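Unit 6: Dexterous Hands and Contact Tasks
Course handout for Introduction to Robot Manipulation

Purpose of the unit

In the first half of the course, students worked with parallel grippers, in which two flat jaws open and close along a single line. Unit 6 moves to hands with separate fingers and a thumb. The work is harder for a simple reason: each added joint is one more thing that can be in the wrong place when the hand meets an object.

Students are expected to have finished the Unit 5 exercises before the first laboratory session. Those who have not should attend the open hour at 4:00 p.m. and complete them there.

Approach and contact

For this unit we divide every task into two phases. During the approach, the hand travels through free space and no finger carries a load. During contact, at least one fingertip bears on a surface, and the controller must limit force as well as position. Most failed trials in past years were lost at the change from one phase to the other, when a student's program was still moving at approach speed.

The usual remedy is to set a standoff height above the surface, stop there, and descend slowly. In the Clistari control software the standoff is set in the task file, under the heading for the active tool. The value should be written down before each run — not afterward from memory.

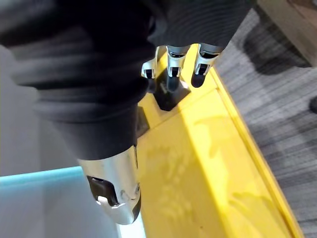
Dusside Robotics Teaching Laboratory, Manipulation Group

When the hand comes down over a flat panel, the fingers and the thumb do not reach it together. Three fingers held side by side may be close to the surface while the thumb still hangs at a different angle, and a recess in the panel changes the depth available to any fingertip above it. A single standoff value is therefore a compromise. Students should state in their reports which fingertip they used as the reference.

Two further points concern the wrist view. First, a fabric covering over the hand can fill a large share of the picture, and the region behind it should be masked before any edge detection is attempted. Second, bright plastic and polished finger shells both return strong highlights. A shadow on a glossy panel can easily be taken for a dark feature, and a color threshold alone will not separate the two.

Laboratory exercise

Each group will write a program that brings one fingertip to a chosen point on a panel and holds it there for 20 seconds. The force limit is 2 newtons throughout. A run that exceeds the limit is recorded as a fault and may be repeated once.

Sessions last 45 minutes, including setup. Groups should arrive with a program that has already passed in the Kao simulator; time on the hardware is not to be used for correcting syntax. The emergency stop must be within reach of one member of the group whenever the motors are powered.

Records from the force sensor are limited to 2,000 samples per run. Longer records will be cut at that length by the logging program, and the missing part cannot be recovered. Groups that need a longer view of the motion should lower the sampling rate before starting.

Written report

The report should contain the task file, the force plot for one successful run, and a short account of at least one run that faulted. Marks are given for a clear account of the fault even where its source was not found. Reports are submitted through Brondura under the heading for Unit 6.

Reading for the next unit

Review the notes on friction from Unit 3, in particular the section on fingertip pads. Unit 7 begins with grasp stability and assumes that material without repeating it.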